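Cahier de la halle, vendredi, décembre

Repris ce cahier vers 9 h, avec un café, après l'avoir cherché partout (il était sous la pile de blouses, merci à celui ou celle qui l'y a rangé si soigneusement). Je note au fil de la journée et tant pis si c'est bavard, on m'a déjà reproché l'inverse en novembre, quand Morfudd Morgan est revenue de congé et n'a pas pu relire une seule de mes lignes.

Au programme : remettre un peu d'ordre autour du pilier, reprendre les essais de points sur incision courte avec les aiguilles Lougher, et si possible finir la fiche pour Anwood, qui l'attend gentiment mais qui l'attend.

La halle le matin

Il faisait un froid de canard à l'ouverture. J'aime pourtant beaucoup cette salle à cette heure-là, avec le jour qui descend par la verrière entre les poutrelles, et les bureaux vitrés sous la mezzanine où personne n'a encore allumé. Le revers de la médaille, on le connaît tous : la lumière du toit change sans prévenir, et une teinte relevée à 10 h n'est plus comparable à celle de 14 h. J'ai donc noté l'heure à côté de chaque essai. Morfudd voudrait un store. Je voudrais un store aussi, mais j'ai vu le devis.

Rangement : j'ai dégagé le passage le long du mur côté fenêtres. Le meuble qui mange une partie de la petite fenêtre n'a pas bougé, il est plus lourd qu'il n'en a l'air et je ne vais pas me faire un tour de reins avant les fêtes. À voir lundi à deux. La colonne blanche sur son chariot reste au milieu, avec son drap bleu clair sur le côté ; s'il vous plaît, ne reprenez pas ce drap pour couvrir la paillasse, il m'a fallu un bon quart d'heure pour le retrouver l'autre jour. Ceux de la paillasse sont dans l'armoire, étagère du bas. 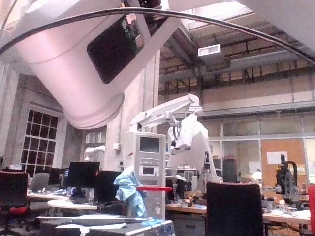
Préparation des essais

Aiguilles : entamé le lot 1633. Les courbes m'ont paru plus régulières que dans le lot précédent, où l'on avait des pointes un peu capricieuses. Je les ai laissées dans leur boîte jusqu'au dernier moment et je n'en ai sorti qu'une à la fois, ce qui rallonge un peu les choses mais m'évite la grande chasse à l'aiguille sous la table (toute l'équipe se souvient de la dernière, je crois).

Le support vient du stock Grerkard, sorti du froid hier soir. Consigne maison inchangée : pas plus de 48 heures entre la sortie et l'usage, et on écrit l'heure sur le sachet au feutre. Pas au stylo bille, par pitié, ça s'efface dès qu'on a les doigts humides et on se retrouve à deviner.

L'incision est faite courte, en biais, d'un seul passage de lame. J'avais pris l'habitude de repasser une deuxième fois pour bien ouvrir, et c'était une mauvaise habitude : les bords s'effilochaient et je mettais ensuite les écarts sur le dos du geste de suture. En un passage, les lèvres s'écartent un peu toutes seules et ça suffit largement pour travailler.

La prise et le premier point

Deux ou trois remarques pour qui reprendra la main, dans le désordre où elles me sont venues.

La plus importante concerne l'endroit où l'on tient l'aiguille. Si on la prend trop près de la pointe, on n'a plus de course et il faut lâcher en plein milieu du passage. Trop près du talon, elle pivote dans les mors dès que le tissu résiste, et l'on sent très bien le moment où on la perd. Je tourne toujours autour du même compromis, un peu en arrière du milieu, et je pense que c'est bien là qu'il faut rester.

Ensuite, laisser l'arc faire le travail. C'est vieux comme le monde et je l'oublie régulièrement. On suit la courbe, on ne pousse pas tout droit. Dès que je pousse tout droit, le bord se soulève et le point part de travers.

Les mors du second instrument, je préfère les garder ouverts juste au-dessus de la surface, prêts à recevoir, sans appuyer. Morfudd, elle, aime poser légèrement pour stabiliser le bord. On en a discuté longuement à midi devant une soupe (très bonne soupe, poireau et quelque chose) et on n'a pas tranché. Je propose d'essayer les deux manières la semaine prochaine sur des incisions comparables et de regarder sans savoir laquelle est laquelle.

Enfin le rouge. Il s'étale vite, il fait des petites traînées autour de la coupe et il gêne franchement la lecture du bord. J'ai essayé de tamponner entre deux gestes avec les compresses Kirketti, celles du paquet de 50. Elles boivent bien mais laissent quelques fibres, à surveiller. 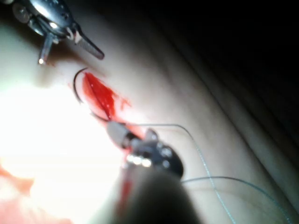 Ce que je garde pour la fiche Anwood

La fiche n'est pas finie, autant l'écrire. J'ai rempli la partie matériel et la partie préparation, il me reste les observations. Je voudrais éviter d'y mettre des impressions de fin de journée, et je relirai donc tout ça lundi à tête reposée. Pour mémoire :

Tenue du bord : plutôt bonne en incision d'un seul passage, je n'y reviens pas.
Aiguille : lot à poursuivre, garder le reste ensemble dans le tiroir 7 avec l'étiquette.
Compresses : demander s'il existe la même chose en non pelucheux.
Lumière : écrire l'heure, toujours, même quand on est sûr de s'en souvenir.

Fin de journée

Tout essuyé, surface rincée puis désinfectée, aiguilles usagées dans le collecteur (presque plein, il faudra en commander un autre). Les sachets ouverts sont jetés, les fermés sont remis au froid avec l'heure dessus. J'ai passé un coup de balai jusque sous la mezzanine, où l'on trouve décidément beaucoup d'emballages de biscuits.

Morfudd reprend la suite lundi matin. Je lui laisse la table prête et la loupe propre, et un petit mot à propos du meuble. Si quelqu'un passe avant elle, merci de ne rien déplacer autour du pilier.

Ah, et le feutre noir est mort. J'en rapporte un.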